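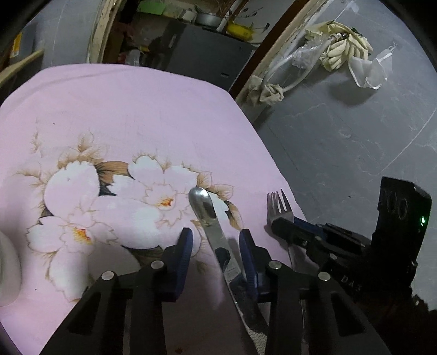
The procedure for cutlery was four pages long, and Rigoberto Guzmán had written three of them. He read it again on Sunday morning before he started, standing at the table with a gripper in each hand, the sheets propped against the wall where he could see them.

Step 1. Confirm both grippers report ready.
Step 2. Fingers open, both hands, for two seconds.
Step 3. Right hand takes the fork at the neck.
Step 4. Left hand takes the spoon at the handle.
Step 5. Lift together. Cross. Set down.

Step 5 had been one line when he wrote it in April. Since then Karamanlidis, who ran training at Durkia, had sent it back with the same comment twice: "Define cross." Guzmán had defined it as the right hand passing over the left with a clearance of 60 millimeters. He had not been able to hold 60 millimeters in any recording so far. His best was 52.

The target was 191 accepted demonstrations. He had 167. A demonstration was accepted if the checker could follow both hands from open to open without losing either one. It did not measure grace, and it had no opinion about where a fork belonged.

He began. Fingers open. The right hand closed on the fork below the tines. The left went out for the spoon and stopped with its fingers on either side of the handle. He waited there for a moment, as he always did, and then squeezed.

168.

The arms that would use the recordings were in a building he had visited once. They were bolted to a bench at Drirero, across the river, and they ran a policy called Traltov that was retrained each night on whatever had come in. On his visit an engineer had started it for him. The left arm moved out over a spoon, opened its fingers around the handle, and stopped.

"It does that," the engineer said. "Every time. We thought it was a latency problem."

The pause lasted a little under a second. Then the fingers closed and the spoon came up.

Guzmán asked whether the pause hurt the success rate. The engineer said no. It cost cycle time. They had tried trimming it out of the data, and the arm had begun to knock the spoon sideways, so they had put it back.

He did not say that the pause was his. He went home and watched himself for an evening. It was there before every grasp with the left hand and absent before every grasp with the right. He had broken the left wrist at nineteen, on a loading dock, and for a year afterward he had checked his grip on everything before trusting it with weight. He had assumed the habit was gone.

169. 170. At 171 the spoon turned in the fingers and he set it down, opened both hands, and marked the attempt as a failure. The count went back. He did it again and got his 171.

His mother came in at eleven and stood behind him. She had set tables for sixty years and had views on the procedure.

"You pick up the fork first," she said.

"It's in the steps."

"Why are you crossing them?"

"So it learns to move the two hands past each other."

"Who crosses a fork and a spoon?"

He said it was an exercise. She watched one complete attempt, from open to open, and then another.

"Your father held the spoon like that," she said. "After the stroke. He waited for his hand."

Guzmán finished the attempt. 174. He asked whether she wanted to try one, and she said she had to put the beans on, and then she held out her hands. He fitted her fingers to the triggers and told her about the two seconds. She gave it one second. She took the fork and the spoon together, without a gap between them, crossed them high, and put them down parallel. Then she straightened the fork.

The checker accepted it. 175. Straightening the fork was not in the procedure, and he considered deleting the recording. Page four said that demonstrations must end at the release of the second object. Page four was the one he had not written.

He entered a second operator in the log, left the name field as initials, and kept the file.

She did nine more before the beans needed her. In each of them the hands moved without waiting, and in each of them the fork was straightened at the end. He did the last seven himself and submitted the set a little after two.

Karamanlidis wrote on the morning of the retrain.

"Set accepted. Clearance is better in the middle ten, what changed? Also Drirero reports new behavior. Left arm pause is shorter but still present. After set-down, right arm returns to fork and rotates it a few degrees. Not in procedure. Do you want it removed?"

Guzmán read the message in the kitchen and opened the procedure. Under Step 5 he typed a new line.

Step 6. Straighten the fork.

Then he answered that no removal was required, and attached the revised pages.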